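21st April - open day at Kirnside, writing this up before I lose the scrap of paper

Got over to the Zarkbridge bench as soon as the talks let out, and it was worth skipping the coffee! Two arms, one table, parallel grippers on both, and a few desk things to work with: a lime-green block, a puzzle cube, a pen holder with markers in it. I like that they kept it plain (our own August demo had way too much going on).
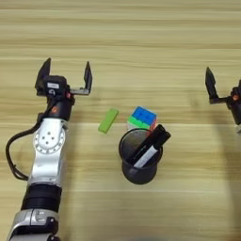
I asked how much practice data they had and was told 2000 episodes, of which 1289 survived the cleanup. That's a lot thrown out, and I want to know what their rule is. We only toss the ones where the log is broken.

What I really came for was the two-handed stuff - both grippers on the green block at once, one at each end. Our setup in Pinelthorpe hates that. The arms end up fighting each other and the force readings go nuts.

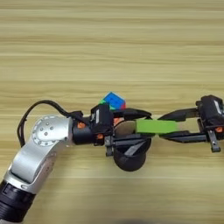
So do we need new grippers to try this at home? I'd say hold off, the ones we have open wide enough, and softer gains on one side should get us most of the way.

To do: ask for their gain table, book 6 hours on our bench, dig out the spare finger pads.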